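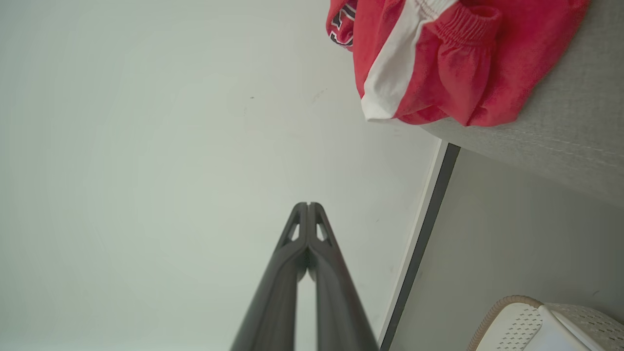
Kit return: what to do with your shirt before the winter break

The last home match before the break is behind us, and every shirt now needs to come back so that it can be washed, checked and put away together. We have 53 on the list across all the teams. Please read this even if you have handed a shirt in before, as the arrangements have changed a little.

Until last season each player washed their own shirt and brought it back in a carrier bag. Some came back in good order. Others had been through a hot wash with towels and had picked up fluff, and a few had been tumble dried, which made the edges of the numbers lift. A replacement shirt from our supplier, Brisine, takes weeks to arrive and the old design is no longer kept in stock, so we would like the ones we have to last another two seasons at least.

From now on there is one basket at each collection point and all the washing is done in batches. The collection points are the clubroom at Treva Road and the back room of the Tako café, during normal opening hours. Put your shirt straight in the basket. You do not need to fold it, but please do the following first.

Turn it the right way out, including the sleeves. Check for tape, safety pins and tissues. Shake off any dried mud outside. If there is a tear or a loose seam, tie a short piece of wool round the label so that it can be put to one side for mending.
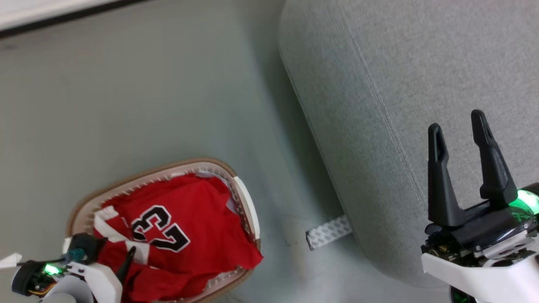
Shirts only in the baskets, please. Socks and shorts are yours to keep and we have no system for giving them back if they get mixed in. Training bibs go in the net sack behind the clubroom door as usual.

Washing will be at 30 degrees with a small amount of liquid and no softener. Softener leaves a coating on sports fabric and it stops drawing the sweat away as it should. Reds are kept apart from everything else, and the red shirts with white trim are washed on their own with a colour catcher sheet in the drum. We had two go pink along the trim in the spring and it has never come out.

After washing, each shirt is lifted out and looked over before it is hung up. We check the trim, the neck and the numbers.

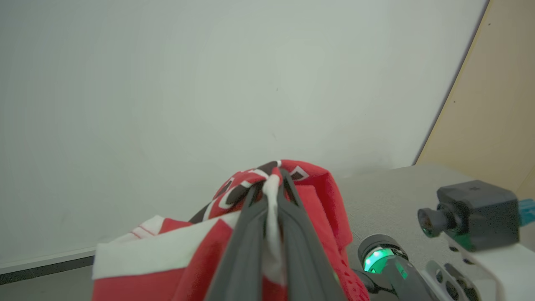
Red shirt with white trim, picked up from the top.

Shirts are dried on hangers indoors, away from radiators. Once dry they are folded with the number on top and stored in number order, ten to a box. If a number has started to peel it goes in a separate pile and will be pressed again with a cloth over it. Please do not try this at home with an ordinary iron, as the print will stick to the plate.

If you wash your own shirt during the season, the same rules apply. Wash it inside out and cool, on the day of the match if you can. Grass stains come out better with a little washing-up liquid rubbed in before the wash than with stain remover. Blood should be rinsed in cold water first.

We could do with one more basket. The sort we use is a plastic one with holes in the sides, which lets a damp shirt air until the wash is done. Solid tubs and lidded boxes are no good for this, and we had a very unpleasant smell from one in September. If you have a basket with holes that you no longer use, leave it at either collection point with a note on it.
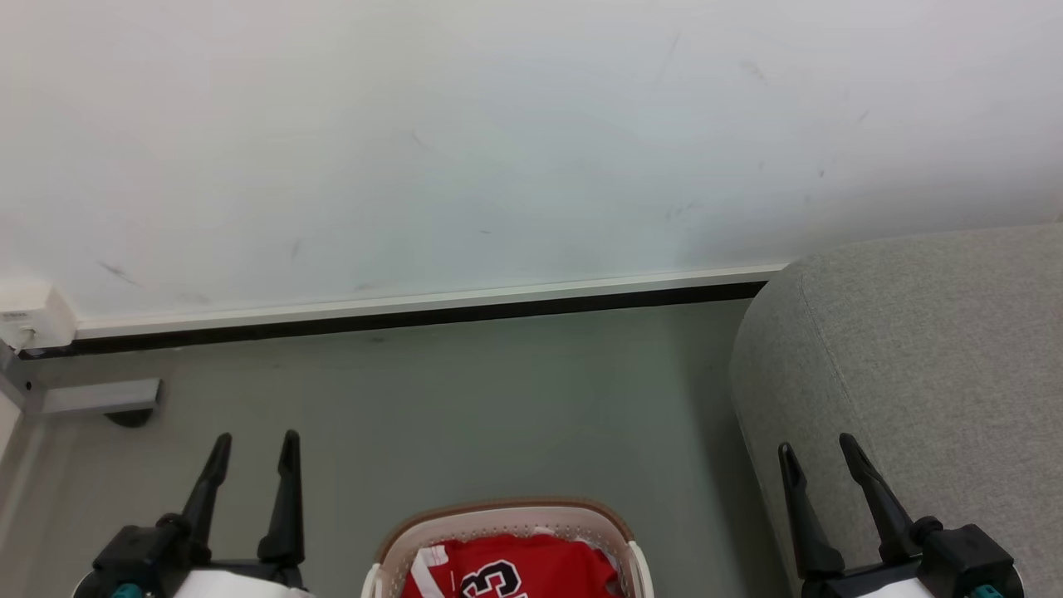

An oval basket with holes in the sides is the kind we are after.

Please keep the floor round the baskets clear. Boots and bags left beside them get in the way of whoever is emptying them.

All shirts should be in by 11/6/20. After that date, the replacement charge of 25 pounds will be added to your subs for any shirt still out. If you know you cannot get to a collection point in time, send a message to the kit address and we will arrange to pick it up. Shirts for the Acuña Cup squad will be given out again in December, and all the others when training restarts.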